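Plonden Household Notes > Furniture > Wood surfaces > Rings, marks and finishes

Posted in July by Béla Kozma

Removing marks from small wooden table tops

Most marks on a bedside or side table sit in the finish and can be treated without stripping the top. Establish first what the finish is. Put one drop of methylated spirit on the underside, or on the back of a leg, and leave it for a minute. If the spot turns tacky, the finish is shellac or something close to it. If it stays hard, try a drop of cellulose thinner in a second place. Softening indicates lacquer. No change at all usually means varnish, or a modern factory coating. An oiled or waxed top darkens when a drop of plain water is left on it, and a sealed one does not.

White marks

A white or cloudy ring is moisture held in the finish. Leave it alone for 2 days in a dry room before doing anything, as many fade without help. If it is still there:

Lay a clean, dry cotton cloth over the mark. A tea towel will do, provided it has no print on it. Set an iron to low with the steam off and the tank empty. Press for 4 seconds, lift, look, and repeat. Stop after 16 passes whether or not the ring has gone. Further heat will soften lacquer and print the weave of the cloth into it.

Any ring left after ironing can be rubbed with a paste of fine pumice and light mineral oil. Work along the grain with a felt pad and very little pressure. Wipe off, inspect in a low side light, and wax.

Black marks

Black or blue-grey marks are below the finish. They come from water reaching the tannin in the timber in the presence of iron, and oak is the usual victim. The finish has to come off over the affected area, and on a small top it is simpler to take it off the whole surface. Apply oxalic acid solution at the strength given on the packet, with gloves and eye protection, and rinse twice with clean water. Let the top dry overnight before sanding, and wear a dust mask while you do it. Dried acid residue is unpleasant to breathe.

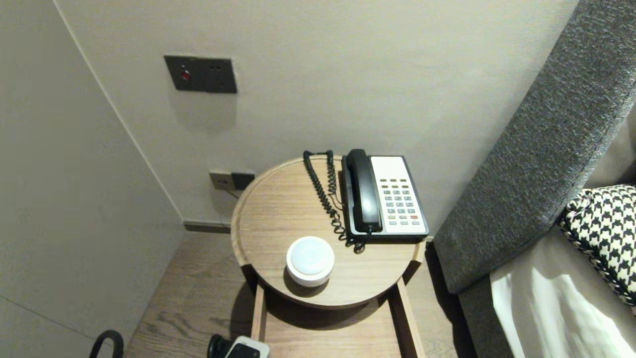 Sushil Mittal wrote in to say that the iron did nothing for a ring on his own table, which has a Trisura satin varnish, and that car polish on a soft rag cleared it in one go. He adds that the treated patch came up glossier than the rest and he had to do the entire top to match. Car polish is a fine abrasive and the result is to be expected. Avoid any containing silicone if the piece may be refinished later.

Raised rims

Tops with a lip collect liquid and wax along the inside of the edge. Do not dig at the build-up with a knife. Wrap a cloth round the end of a lolly stick, dampen it with white spirit, and run it along the angle, changing to a clean part of the cloth often. Finish with a dry one.

Rubber and plastic feet

Lamps, clocks and other appliances with soft feet can leave brown or sticky spots where plasticiser has moved into the coating. White spirit removes the tacky part. The discolouration is normally permanent. Fit self-adhesive felt discs to the appliance, and replace them once they have gone hard. Cork is an alternative but sheds.

Waxing

Once or twice a year is enough. Apply thinly, leave until dull, buff. A smeary surface means too much wax was used. Wipe it back with white spirit and start again.

Contact Plonden Household Notes | Copyright Plonden | Back to top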